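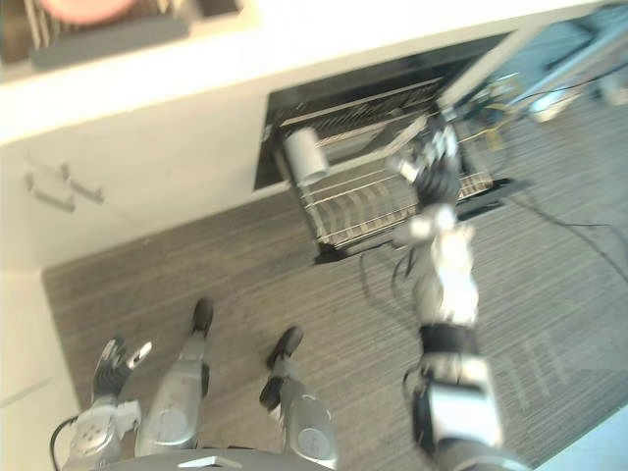
Figure 1. Head camera view, right hand over the lower rack.

Project Report: Review of the Storkar Teleoperation Kit for Kitchen Tasks
Ľubomír Urban, Udport Technical College
Submitted 2025-06-26

1. Purpose

The robotics lab at Udport is deciding whether to renew its license for the Storkar kit, a software and headset package that lets one person control a humanoid robot and record its camera streams. My project was to use the kit on a household task and report on setup, control and data quality. I chose unloading a dishwasher. It needs a long reach at a low height, and the wire tines of the rack make it easy to catch a finger.

2. Setup

The kit comes on a download link from Olszewski, the reseller, with a printed quick start guide. The guide covers the headset well but has only one page on the wrist cameras, and that page is for an older bracket. I got the missing steps from the Comley lab, which has the same kit.

Calibration has to be repeated each time the headset is taken off. I would like to see this fixed – it was the most annoying part of the project.

3. Control

Arm motion follows the operator closely. Finger motion is less direct. When I closed my hand slowly the robot fingers followed in small steps, and I learned to make one quick grip instead. The head view shows the robot's own arms and legs as well as the rack, so I could keep track of where both hands were. Judging depth over the rack was harder, and I often went back to the wrist view before going lower.

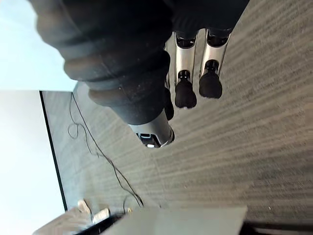 4. Camera Data

The wrist camera looks past the palm to the fingertips, and the carpet comes through in fine detail when the hand is held away from the rack. The hand itself takes up a lot of the picture. Bright spots on the metal finger segments were a problem for the kit's automatic labeling tool – it marked several of them as objects.

I recorded 20 sessions with 2 operators. After export there were 2187 clips, and 201 of them had to be dropped for time stamp errors between the head and wrist streams. Support answered my ticket in June and sent a patch, which I have not tested.

5. Recommendation

Renew for one year, on the condition that the patch works. The lab should write its own setup page for the wrist cameras and keep it with the headset.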